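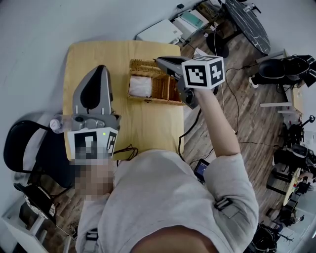

Figure 4. Woven wicker container on the work table, open at the top, with white folded material inside.

4.2 Woven containers

Of the 37 household containers in the Bimemlow set, the woven ones gave the least consistent results. This section reports on the rigidity of their walls, the behavior of their lids and the effect of contents on both. Molded and sheet-metal containers were treated in Section 4.1 and are mentioned only for comparison.

A woven wall has no single surface. The outer face alternates between raised strands and gaps, and the contact area available at any point depends on the pitch of the weave and on the local tension of the strands. Over a short distance the same wall can be stiff, where an upright runs behind the weave, and compliant, where it does not. For this reason wall deflection was recorded at three heights on every container: at the base, at mid-height and just below the rim. Values at mid-height were the most scattered. Values at the rim were close to those of the molded group, as the rim is usually bound with a heavier strand.

All episodes in this part of the study were recorded in the Messina room on a light wooden table with the container standing clear of the table edges. The table was not cleared of other items between episodes. A plastic bottle lying at the left of the container and loose cable on the tabletop are typical of the conditions, and such items were logged only when they touched the container or limited access to it. Neither condition was treated as an error, and no episode was removed on these grounds. In total, 1026 episodes were retained for the full set.

4.2.1 Lids

Lids on woven containers fall into two types. A loose lid rests on the rim and is held by its own weight and by friction between the two bindings. A tied lid is joined to the body along one side by a strip, a cord or a continuation of the weave. The second type is common among tissue boxes, where the lid has to be opened only for refilling and the opening in its top serves daily use.

The tied lid does not turn about a fixed axis. The joint stretches, and the lid can shift sideways by several strand widths before it begins to rise. Once raised, it may stay where it is left, fall back, or sag to an intermediate angle. Resting position was therefore coded in three classes (closed, partly open, fully open) with no attempt to measure the angle. A lid leaning outward and supported by its own joint was coded as open, whatever its height above the table.
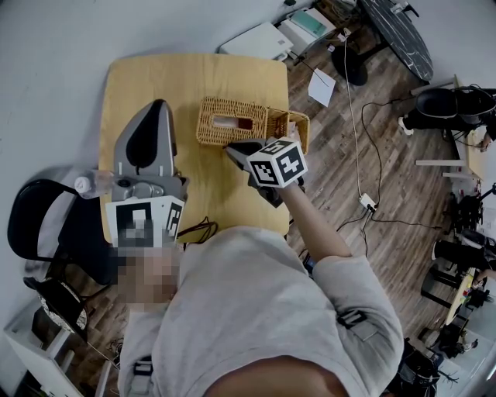

Figure 5. Rectangular woven tissue box with the lid tilted up at the right end. A tissue is visible in the oval opening.

Two readings of the word "open" had to be kept apart in the annotation. A tissue box with its lid closed is still open in the sense that a tissue can be drawn through the top. Early annotation rounds mixed the two, and 29 episodes were recoded after the rule was stated in full: the lid state describes the lid, and the presence of an opening is a fixed property of the object. Agreement between annotators improved after this change, although partly open lids remained the weakest class.

4.2.2 Contents

Tissues and folded cloths add little weight but alter how a woven container behaves. A full stack supports the walls from inside and reduces deflection at mid-height. A partly used stack tends to lean to one side, so that one wall is supported and the opposite wall is not. Soft material may also rise above the rim or into the lid opening, where it can catch on the ends of strands - an effect not found with any smooth-walled container in the set.

Fill level was estimated by eye before each episode and entered in steps of one quarter. This is coarse, and white material against a tan weave is easier to judge than material close in color to the wall. Results by fill level should be read with that in mind.

4.2.3 Handling score

Each container was rated on the Trolilness scale, which runs from 0 to 100 and combines wall deflection, lid repeatability and sensitivity to contents. Higher values mean more predictable handling. No woven container scored above 70. The lid term accounted for most of the loss among containers with tied lids, and the wall term for most of it among open baskets. Wear was not controlled - several items had been in household use before they entered the set, and loosened bindings are likely to have lowered their scores.

Related items
Wall stiffness in molded storage boxes
Annotating lid states in household objects
The Bimemlow container set: selection and labeling
Soft contents and the shape of open baskets
Table clutter in recordings from the Messina room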